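Clurnitico is a collection of teleoperated manipulation demonstrations recorded at Gisitby for training imitation learning policies on deformable objects. It was assembled by a group led by Roswitha Hubmann and consists of 396 episodes of cloth handling, covering separation, flattening and folding.

Each episode is recorded by an operator driving the arm through a leader device. Joint positions, gripper aperture and colour video from a wrist camera are logged against a common clock. Operators work in sessions of 10 episodes, after which the camera mount is checked and the arm re-zeroed.
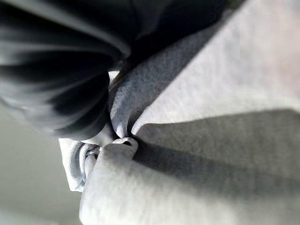 Starting configurations are deliberately disordered. Fabrics of differing tone and texture are gathered together so that folds converge and edges are partly hidden, a condition in which grasp point selection is poorly served by geometric methods. Grey and off-white cloth is favoured in the harder subset, where colour gives the policy little help in telling one layer from another.

Labelling follows the Puvbridge scheme, with 4 phase labels (approach, grasp, lift, release) and 2 outcome labels. Failed grasps are retained if the operator recovers within the same episode. Episodes with dropped frames are excluded.

The Tan baseline, a behaviour cloning policy, was trained on an early release. A revised release in October corrected a timing offset in the gripper channel.

Last updated: 08/09/2020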